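Empty the Machine When It Stops

I have used shared laundry rooms for most of my adult life. The current one is on the ground floor of the Baudry, a rental building in Perkdale with 284 apartments. Before that I used the one on Skokitum Street, which had worse lighting and better dryers. My opinion after all those loads is that most of the arguments people have about shared laundry come down to one habit. When your load is done, you should be there to take it out.

I don't mean the same hour. I mean within ten minutes. The dryers at the Baudry take 47 minutes on the normal setting, and the time is shown when you press start. It goes into a phone in a few seconds. A person who can catch a bus can come down for a load of towels.

Most people agree with this until it's their own load. Then they were on a call, or the kid was in the bath, or they fell asleep. I've done all three. The trouble is that the next person is standing there with a wet basket and has to decide whether to touch a stranger's underwear. Some people will and some won't. The ones who won't go back upstairs and come down again half an hour later, and by then a third person may have moved the load and taken the dryer. 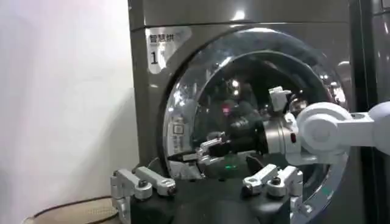
Dryer number 1. The Chinese on the label means "smart drying."

Labels like that are part of my complaint, though a small part. Appliance makers and laundry services have spent a lot of effort on the drying itself. There are sensors, and there are apps. Our building signed up with a service called Nidis last November, and it sends a message when the cycle ends. I was in favor of it. It works, in the sense that the message arrives. But a message doesn't take the clothes out, and as far as I can tell the people who left their laundry for two hours before Nidis still leave it for two hours. They just know about it now.

What would help more is an agreed rule, posted on the wall in large type, that says what happens to a finished load. My version would be short. After ten minutes, anyone may take your things out. They go in a clean basket, on the folding table, in one piece. The person who moves them doesn't have to fold anything and doesn't have to feel bad. The person who left them doesn't get to be angry.

The Baudry has no such rule. It has a sign asking us to be considerate of our neighbors, and everyone reads that sign as being on their side. If you think it's rude to leave a load, the sign agrees with you. If you think it's rude to handle a stranger's clothes, the sign agrees with you too. I've heard two people at the folding table quote it at each other.

The washers are a slightly different case. A dry load that sits gets wrinkled, and that's about all. A wet load that sits starts to smell, and the smell stays with the machine for the next person. So I would be stricter there. I would also add a second rule for washers, and I know from experience that it's less popular than the first one. Leave the door open when you go.

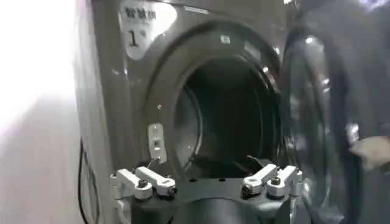

Front-loaders hold water in the rubber ring at the door. If you run a finger along the fold of the gasket after a wash you'll usually find a little, and sometimes a sock. With the door shut it has nowhere to go. After a few days of that you get black spots, and then everybody's sheets smell like a basement. Wiping the ring with a dry rag takes less time than measuring detergent. Leaving the door open takes no time at all.

The objection I hear is that open doors look messy and stick out into the room. They do stick out. Our aisle is narrow and I have caught my hip on a door more than once. I would still take the bruise over the smell. A half-open door is fine if you have small children around, and it should be checked before anyone starts a load, children around or not.

An open door also tells people the machine is free. From the entrance to our laundry room you can't tell an empty dryer from a full one that has finished. The glass is dark and shiny and mostly shows you the ceiling lights. You have to walk up to each one and put your face near it, or open it and find out. On a busy evening I've watched three people in a row open the same dryer, look at the same quilt and shut it again. If everyone left the door ajar on an empty machine, a closed door would mean there was something in it.

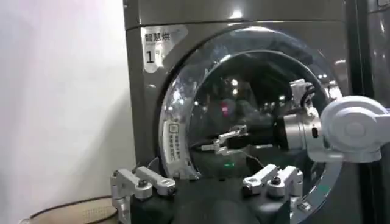
One neighbor told me she thinks I have this backward, and that the real problem is too few dryers. In her view, if the building put in two more, a load could sit for an hour and it wouldn't matter to anyone, and grown adults wouldn't need a ten-minute rule. She also said that she pays enough rent to forget a towel now and then.

She has a point about the number of machines. I would like two more dryers. I've asked for them, and the answer was that each one costs more than 3000 dollars by the time the venting is done. I can't say whether that's right. But I lived in a building that did add dryers, and for a few weeks it was very nice. Then people got used to it and left their loads longer, and by winter we were back to quilts. Space fills up with forgotten laundry the same way closets fill up with coats.

As for forgetting a towel now and then, that's exactly what a rule is for. It lets you forget. You come down, your towels are in a basket on the table, and you take them upstairs. You don't have to wonder who is annoyed with you, and the person in 304 doesn't have to leave a note.

I should say something about notes. I'm against them. I've read a good many taped to dryer doors and never saw one that improved anything. The person it's meant for either doesn't see it or is embarrassed and does their laundry at midnight for a month. Everyone else just reads it while waiting. If you need to move a load, move it and leave the note unwritten.

A few smaller things, while I'm on the subject. Clean the lint screen before your load as well as after it. You can't count on the last person, and a full screen is a fire risk besides making your jeans take twice as long. Check the drum for what got left behind, especially at the top, where a damp sock will stick. Don't set a basket on a running machine to save your place. A basket is not in line. You are in line if you're in the room, and I'll hold to that even on the evenings when it works against me.

I've sent the wording for the ten-minute rule to the building office and asked for it to go up beside the change machine, at eye level. They have said they'll look at it. In the meantime I set a timer, and if you find my sheets in the dryer after it has stopped, please take them out.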